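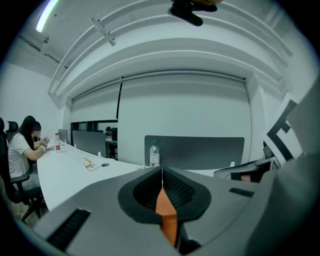 The long white desk, curving toward the back of the office.

The shoulder had been wrong since June. Omar Nseir could give the onset more precisely than that, because he had written it down: 6:40 in the morning, reaching behind the driver's seat for a clipboard, left arm, palm up. There was a click and then a hot line from the front of the joint to the elbow. He finished the reach and got the clipboard. That was recorded too.

He calibrated scales for a living. The Flultbridge office sent him to grain depots, clinics and a fish packer in Wumlow, and at each one he put certified weights on a platform and wrote down the difference between what the platform said and what was true. He carried the weights himself. The largest was 28 pounds, cast iron, with a recessed handle that turned the wrist inward. He had lifted it several thousand times without having an opinion of it.

By the fourth week he could raise the arm to the side as far as the top of a filing cabinet. Past that point it stopped. There was pain, but the pain arrived a little before the stop, and he considered them separate events. He marked both on the inside of the closet door in pencil, P for pain and S for stop, and checked them each evening after washing up. P moved down the door. S stayed where it was for nine days and then moved down as well.

The doctor moved the arm for him and it went no higher than when he moved it himself.

"That's the capsule," she said. "The lining around the joint. It thickens and it shrinks. If it were only the tendon I could push you past that."

"How long?"

"A year. Two, sometimes. It often loosens on its own."

He asked for the error on that figure. She said she did not have one, and wrote him a referral.

The clinic was on Salazar, over a tile shop, up 18 stairs with the handrail on the left. Jhun Gatchalian met him at the top and watched him climb the last few holding nothing.

Gatchalian was a small man with thick forearms who spoke mostly to the joint. He measured outward rotation with a plastic goniometer, elbow tucked to the ribs, forearm swinging out like a gate. The right side opened normally. The left opened the width of a hand.

"Again," Omar said.

"Same number."

"You moved the hinge point."

Gatchalian looked at the goniometer. He put it back against the elbow, found the bone with his thumb, and read it a second time. It was two degrees worse.

"Thank you," Omar said.

The program was four exercises. Pendulum: lean on a table, let the arm hang, draw circles with the body and let the arm follow. Table slide: forearm on a towel, push forward until the first resistance, hold, return. Rotation with a broom handle. Sleeper stretch, which he was told to leave out until the night pain settled. He was to stay under a four on the pain scale. He asked who had calibrated the scale, and Gatchalian said that he had, this morning, on himself, with a car door.

At home Omar made a table with columns for date, exercise, repetitions, pain before and pain after. He added one for room temperature and dropped it when it showed nothing. He slept on the right side with a pillow under the left elbow. He learned to put the bad arm into a shirt first and take it out last. The heaviest weight stayed in the van and he worked with the smaller ones, stacking them, which was permitted but took longer and summed the tolerances.

The Flurkell in Wumlow was the last big platform on his route, a floor scale rated to 2980 pounds. It had been reading heavy. He cleaned under the deck and tested each corner with 500 pounds, borrowing the packer's forklift and its driver. Three corners agreed. The fourth was over. When he lay down with a flashlight he found that the deck was touching the frame on that side. Scale had built up in the gap, rust and dried brine packed hard, and the platform could not travel as far as it needed to. The load cell was fine. He had been about to order a new one.

He scraped the gap with a hacksaw blade, a little at a time, working right-handed. After each pass he had the driver load the corner and then take the load off again. It took most of the afternoon. The driver asked why he didn't use a pry bar.

"It would bend something," Omar said.

He drove home with the left hand low on the wheel. That night he did the table slide and paid attention to the place where it slowed. He stayed there, not pushing, for as long as the sheet said and then for one breath more. He wrote down three before and three after.

In the eleventh week Gatchalian tucked the elbow in, found the bone with his thumb and let the forearm swing out. He read the dial, moved the instrument away, replaced it and read it again without being asked.

"Plus six," he said.

"What's the repeatability on that thing?"

"In my hands? Five."

Omar thought about this. Six was outside five. It was not far outside. He asked for a third reading, and Gatchalian took it, and it was also six, and they entered all three on the form – there was only one box, so the numbers ran out into the margin.

Going down he used the handrail, left hand, as far as the landing. Then his arm was tired and he let go. In the van he took out the pencil for the closet door and put it in his shirt pocket, where he would be able to reach it.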